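Torent Glucose Companion support
Ticket: Overnight low alarms, sensor readings not matching finger sticks
Status: Solved
Product: Amano sensor with the Pokuvley phone app

Opened by Araceli Ponce

Hello, and thank you in advance for reading all of this, I know I go on! My husband has had type 2 diabetes for years and moved over to the Amano sensor in September. We love it during the day. At night, though, the app wakes us with a low alarm, sometimes twice, and when he pricks his finger the meter says he is perfectly fine. Last night the app was about 40 points under the meter. He treated the first few with juice, as we were taught, and then of course woke up high, so now neither of us knows what to believe at two in the morning. 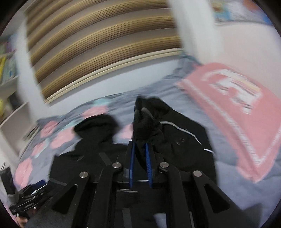
Black clothing on the bed, both pictures.
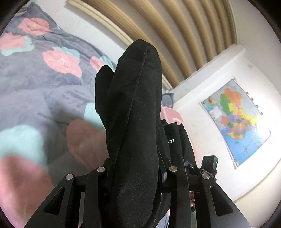
What I have tried so far: restarting the phone, turning Bluetooth off and on, and reinstalling Pokuvley (which lost my alarm sounds, but I put those back). The sensor is on the back of his left arm and it's on day 6. The one before it did the same thing, so I don't think we just got a bad one.

Reply from Suleiman Osagie, Torent support

Hi Araceli, thank you for such a thorough write-up, and I'm sorry you're both losing sleep. First things first: if he has symptoms, or if the two numbers disagree, please go by the finger stick and follow the plan his care team gave him. Please don't let him change any medicine because of what we work out here.

Now a question that may sound odd. Which side does he sleep on? When a person lies on a sensor, the pressure can make it read low for a while, and then the number climbs back up by itself after they roll over. If you open the history in Pokuvley and turn the phone sideways, you'll see the night in more detail. A sharp drop with a quick recovery is what I'd be looking for. Could you send me the lot number from the box as well?

Araceli Ponce

Left side! He has slept on his left side as long as I've known him. I looked at the history and there it is, straight down and then straight back up 20 minutes later, nearly every night. The lot number is in the form I just sent.

Suleiman Osagie

That fits very well. The lot has no open issues on our end. When this sensor is finished, try the next one on the back of the right arm, and keep checking by finger stick whenever an alarm goes off. I'll leave the ticket open in the meantime.

Araceli Ponce

Right arm since the last change, and not one false alarm so far. We did get a real low after he skipped supper, and the meter agreed with it within 13 points, so I left the alarm settings alone. His nurse has the printouts too. Thank you, Suleiman, you can close this one.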